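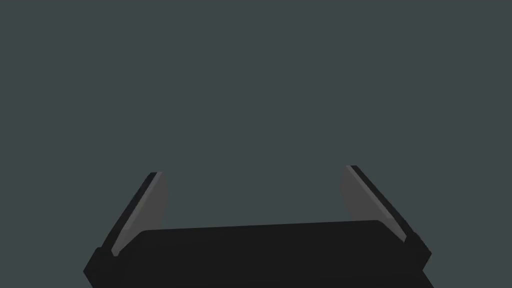

4.2 Pinza paralela y reparto de tareas en el puesto

En el modelo de simulación, la pinza consta de una carcasa de palma y dos dedos con almohadillas de contacto grises en la cara interior. La posición abierta, sin pieza, se toma como estado inicial del ciclo.

Caso de estudio: línea de embalaje de Clonell, puesto 13. Antes de la automatización, una operaria cargaba a mano 2000 piezas por turno. Tras el cambio, la carga pasa a la pinza y la operaria asume tres funciones:

– reposición de bandejas cada 15 minutos;
– control visual de las piezas rechazadas;
– rearme de la célula tras una parada.

Disminuye el esfuerzo repetitivo de muñeca, pero aumenta el tiempo de vigilancia – carga mental que el estudio de métodos original no medía. Y. Mao (apuntes de enero) propone registrar las paradas por turno y rotar el puesto cuando superen las 17.

El rearme exige formación específica. En Clonell la recibió al principio solo el personal de mantenimiento, con esperas prolongadas en el turno de noche.

Lectura para la próxima sesión: Yanling Mao, «Rotación y vigilancia en células robotizadas», apartados 1 y 2. Traer calculado el tiempo de ciclo del puesto 13.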